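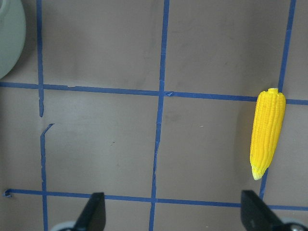

Okay, so the corn was my idea. So-ying Lai wanted foam blocks, like every other team going to Etimville in February, and I said no way, blocks are boring, Xia deserves groceries! (Xia is our robot. Don't ask about Plarnen, the one before her.)

By 8 at night we were on run 61 and So-ying had quit talking to me.

"Corn," I told Xia, very sweetly.

"She can't hear you," So-ying said.

But she'd scooted her chair closer, and she was crossing her fingers too.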